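Laborbuch Greifplanung, September, Eintrag angefangen 16:40

Stand nach dem Umbau der Pipeline: Der Planer läuft wieder durch, die Segmentierung hat beschlossen, Weiß auf Weiß für eine Weltanschauung zu halten.

Adel (unser Planungsdienst, für alle, die neu mitlesen) bekam bisher die Maske direkt aus dem Netz. Seit dem Merge geht sie erst durch Flakell, wo Tiefe und Kontur zusammengeführt werden. Bei bunten Objekten merkt man davon nichts. Bei weißem Objekt auf weißer Platte kommt eine Maske zurück, die am Rand des Fußes ordentlich anfängt und dann fröhlich in den Tisch hineinläuft. Schuld ist nach meinem Verdacht der Schatten unter den Fingern: weicher Verlauf, keine Kante, und der Konturfilter nimmt dankbar alles mit, was er kriegen kann.

Aus dem Log des Nachmittagslaufs: 2783 Bilder, davon 466 mit einer Maske, die der Plausibilitätstest verworfen hat. Brunello meint, der Test sei zu streng. Brunello hat den Test geschrieben.

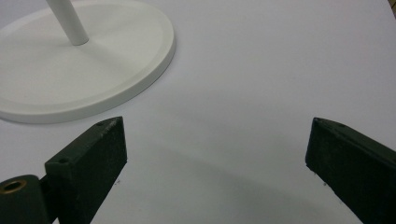
Zweiter Punkt, die Greifachse. Für runde Standfüße schlägt Adel weiterhin einen Griff am Rand vor, obwohl die Stange das einzig Vernünftige wäre. Der Grund steht in der Kostenfunktion, Zeile für Zeile nachlesbar: Schräge Zylinder bekommen einen Strafterm, den ich im Frühjahr selbst eingebaut habe, damals wegen der Flaschen. Kommentar von mir im Code: »vorläufig«. Strafterm jetzt auf 12 gesetzt, vorher 60. In der Simulation liegt der oberste Vorschlag damit an der Stange. Am Arm noch nicht gefahren.

Dritter Punkt: Fingermaske. Die beiden Finger werden aus dem Kamerabild herausgerechnet, und zwar anhand des CAD-Modells. Das CAD-Modell kennt keine abgestoßenen Ecken. Ein paar Pixel an den vorderen Kanten bleiben deshalb als »Objekt« stehen, und Flakell hängt sie bei ungünstiger Lage an den Fuß an. Maske um ein paar Pixel aufgeweitet, sieht besser aus. Schöner wäre eine Maske aus echten Aufnahmen bei bekannter Öffnungsweite, aber dafür müsste der Encoderwert denselben Zeitstempel haben wie das Bild - hat er nicht, siehe Ticket »Zeit ist relativ«.

Ferri fragt, ob wir auf den Tiefenfilter von Karamanlidis umsteigen. Meinetwegen, wenn jemand vorher die Abhängigkeiten aufräumt. Beim letzten Versuch hat er mir die halbe Umgebung auf Hostanness neu gebaut, inklusive eines Treibers, den keiner bestellt hatte.

Offen:
Schattenproblem mit festem Belichtungswert nachstellen, Automatik aus.
Verworfene Masken nach Öffnungsweite sortieren. Wenn sie sich bei weit offenem Greifer häufen, war es doch die Fingermaske und ich nehme das mit dem Konturfilter zurück.
Strafterm in die Konfiguration ziehen, Kommentar »vorläufig« löschen oder wenigstens datieren.

Nachtrag 18:15: Konfiguration eingecheckt, Tests grün bis auf den einen, der immer rot ist. Lauf mit fester Belichtung ist auf Hostanness eingereiht, Logs liegen dann im üblichen Ordner.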